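Flisham Cold Storage Notes
README, release 2

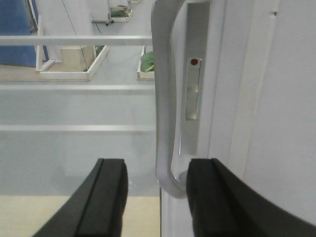

Flisham is a written record of how people stock, tidy and forget about the inside of large fridges, the kind you meet in shared kitchens, back-of-shop tea rooms and the garages of people who fish. It holds 2682 entries from 17 kitchens, each one a short note on what went in, what came out and what should have come out sooner. Every entry starts at the handle, so handles get more attention in the coding sheet than most readers will expect. A long curved silver one on a pale door, as on the unit at the top of the page, goes down as "bar, vertical, bowed". We gave up on "fancy". The glass beside it gets a code of its own, GL, because kitchens with a see-through panel keep their shelves differently from kitchens where the shame is private.

What's in the folder

entries.csv is the main table, one row per note.
kitchens.csv has one row per kitchen, with size, number of regular users and whether there is a roster. Whether the roster is followed is in a separate column.
codes.txt lists the food and container codes.
labels.txt is a transcription of every label people stuck on their own food. It is the most popular file by a wide margin and has the least research value.

How the notes were taken

Each kitchen kept a clipboard near the fridge through November. Anyone putting something in or taking something out was asked to write a line. Compliance was good before lunch and terrible after it. Where a line said only "milk", we have coded it as milk and asked no further questions.

At the end of the month each fridge was emptied onto a bench and checked against the clipboard. Anything on the bench without a line is marked ORPHAN. Anything with a line and no sign of it on the bench is marked GONE, which covers eaten, binned, taken home and, in one long-running dispute at the Brirwood kitchen, "borrowed".

Fields in entries.csv

kitchen: short name. Brirwood, Stornilance and Piątek are the three busiest. Please keep the ę-style tail on the last one (it belongs on the a) and open the file as UTF-8, or you will end up with a kitchen called PiÄ…tek and we will get an email about it.
shelf: numbered from the top. Door shelves start with D.
item: from codes.txt. Yoghurt has one spelling in release 2. It had four in release 1.
container: tub, jar, foil, bag, plate with another plate on it, none.
claimed: Y if the food had a name or initials on it. Names have been removed, threats have been kept.
age_days: days from first line to last. Capped at 40. Past that point the clipboard was usually describing a different substance.
note: free text, lightly tidied for swearing.

Known problems

Sauce bottles are undercounted. People don't think of them as food, and by the look of the door shelves they don't think of them as rubbish either.

Stornilance changed fridges halfway through the month. Shelf numbers before and after the swap don't line up, and the crisper drawer became a second crisper drawer. Use the swap column to split them.

The code for "half an onion" was used for any part of an onion. We've left it.

Two clipboards got wet. Lines we couldn't read are in entries.csv with item set to UNK, and should not be treated as a food group.

Kitchens with rosters do not look much tidier than kitchens without. Please don't quote that at anyone's staff meeting, as the sample is small and we have to share a fridge with some of these people.

Changes since release 1

Merged the yoghurts.
Added the GL code for glass panels.
Moved cheese out of "other".
Removed a duplicate lasagne. The remaining lasagne is real.

Use

Free for teaching, research and settling arguments. If you write something with it, cite as Flisham Cold Storage Notes, release 2, 11 December 2023. Corrections are welcome, especially to codes.txt, where the entry for coleslaw is still under discussion.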